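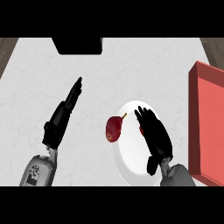

Page 2 of 52

brekska_fan
ok so my right hand keeps freezing over the plate. Pullari sim, grape task, two hands. It gets over the right side of the dish, fingers a bit open, and then just sits there until the episode times out. The grape by the left rim never gets touched! Left hand is fine, it parks off to the side like it should. 171 fails out of 200 overnight and I'm losing my mind a little

hako77
Contact fault, I bet. Check the log for a thumb collision with the plate. Mine did that in December and I had to raise the hover height.

gokce_sim
Disagree, raising the hover just hides it. Gökçe has the same hands and it was the grasp target jumping between objects. Is there something red under the fingers too? I can see a bit of it.

brekska_fan
yeah there's something small and red under there. didn't think it mattered, the tray's the goal either way

gokce_sim
It matters a lot lol. Lock the target at the start of the episode and rerun.

hako77
Still say look at the thumb. On a real arm that's how you crack a plate (or a finger, and those cost way more).

brekska_fan
trying the lock first, hover after. will post the log tonight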